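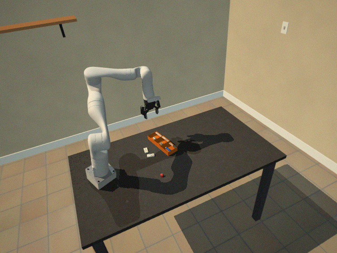

Betreff: Re: [fechten-liste] Nalleck-Turnier, Melierung und Pisten
27. April, von Sandrine Huet

Hallo zusammen,

Orvokki hat gestern auf die Ausschreibung geantwortet, ich zitiere das Wesentliche für alle, die im März noch nicht auf der Liste waren:

> Ich habe die Ausschreibung für das Degenturnier in Nalleck gelesen und
> verstehe ein paar Punkte nicht. In der alten Fassung stand, dass nach der
> Vorrunde die unteren 20 % ausscheiden. Das fehlt jetzt. Kommen alle in die
> Direktausscheidung? Und gilt die Meldung über Sinico schon als verbindlich
> oder muss der Verein noch einmal per Mail bestätigen? Unsere Leute aus
> Himis fahren mit dem Zug, für die wäre auch wichtig, ob die
> Waffenkontrolle wieder am Vorabend aufmacht. Letztes Jahr standen wir
> morgens vor der Halle und haben dann die erste Runde fast verpasst.
> Außerdem: Wer stellt die Obleute für die Damen? Wir können eine Person
> schicken, aber erst ab der Direktausscheidung.
>
> Gruß
> Orvokki Salminen

Ich gehe die Punkte der Reihe nach durch. Was unten steht, ist mit Pylyp Lysenko abgesprochen, der die technische Leitung macht, und ersetzt die Angaben in der Ausschreibung, soweit sie abweichen.

1. Modus

Eine Vorrunde, danach Direktausscheidung mit allen. Es scheidet nach der Vorrunde niemand aus. Das Feld ist bei den Herren auf 40 Startplätze begrenzt, bei den Damen gibt es vorerst keine Begrenzung. Gefochten wird in der Vorrunde auf fünf Treffer, in der Direktausscheidung auf fünfzehn. Der dritte Platz wird nicht ausgefochten. Die Setzung erfolgt nach der aktuellen Rangliste, Fechter ohne Ranglistenplatz werden gelost. Vereinskameraden kommen in der Vorrunde nach Möglichkeit in verschiedene Gruppen, bei den größeren Vereinen wird das nicht ganz aufgehen.
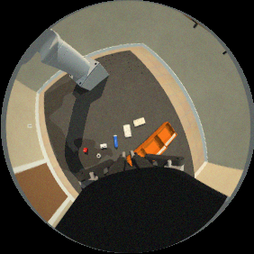
2. Meldung

Die Meldung über Sinico ist verbindlich. Eine Mail dazu ist nicht nötig und macht uns eher Arbeit, weil Rehema dann beides abgleichen muss. Wer sich abmelden will, tut das bitte auch in Sinico und nicht über die Liste. Nach Meldeschluss ist das Startgeld fällig, auch bei Nichtantritt. Nachmeldungen nehmen wir nur an, solange Plätze frei sind, und dann zum doppelten Startgeld.

Bei den Damen liegen derzeit 13 Meldungen vor. Das reicht für zwei Gruppen, mehr wären aber schön. Falls ihr in euren Vereinen noch jemanden habt, der unschlüssig ist, sprecht die Leute bitte an.

3. Waffenkontrolle

Am Vorabend ist geöffnet, aber nur für Vereine, die sich vorher bei Pylyp melden. Am Turniertag öffnet die Kontrolle eine Stunde vor dem ersten Aufruf. Geprüft werden Degen, Körperkabel und Masken. Jeder braucht zwei funktionierende Waffen und zwei Körperkabel. Masken mit Dellen oder Rost im Geflecht werden eingezogen und nach dem Turnier zurückgegeben. Besnard hat wieder einen Stand im Foyer, Reparaturen dort gehen auf eigene Rechnung.
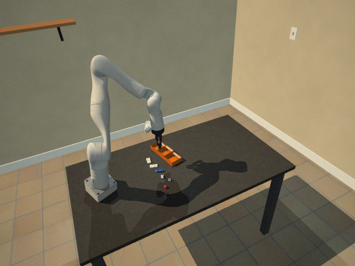 4. Obleute

Ab vier Meldungen stellt ein Verein einen Obmann oder eine Obfrau, und zwar ab der Vorrunde. Orvokki, bei euch geht das mit der späteren Ankunft ausnahmsweise in Ordnung, Capucine Cordier übernimmt in der Vorrunde die Damen. Bitte tragt den Namen trotzdem schon in Sinico ein. Für andere Vereine gilt die Ausnahme nicht.

5. Pisten und Melder

Die Bahnen liegen wie im Vorjahr quer zur Tribüne, nur die Finalbahn kommt in die Mitte. Die neuen Bodenroller haben uns 861 Euro gekostet, also bitte nicht drauftreten und beim Ausrollen das Kabel führen. Wer beim Aufbau helfen kann, meldet sich direkt bei Rehema Massawe. Straßenschuhe bleiben auch beim Aufbau draußen. 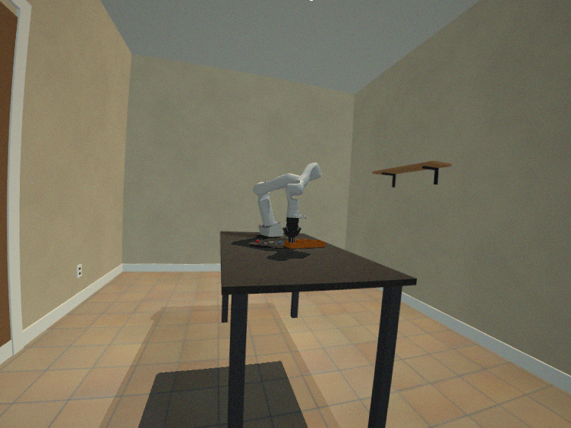
Tisch mit weißem Roboterarm (Simulation)

Noch offen ist die Frage nach der Mannschaftskonkurrenz am zweiten Tag. Dafür haben bisher zu wenige Vereine zugesagt. Himis hätte eine Herrenmannschaft, wir auch, von den anderen brauche ich eine klare Antwort. Sonst fällt sie aus und wir bauen am ersten Abend ab.

Die geänderte Ausschreibung stelle ich in den nächsten Tagen ins Listenarchiv.

Viele Grüße
Sandrine

Kontakt: Listenverwaltung | © Fechten-Liste Nalleck | Nach oben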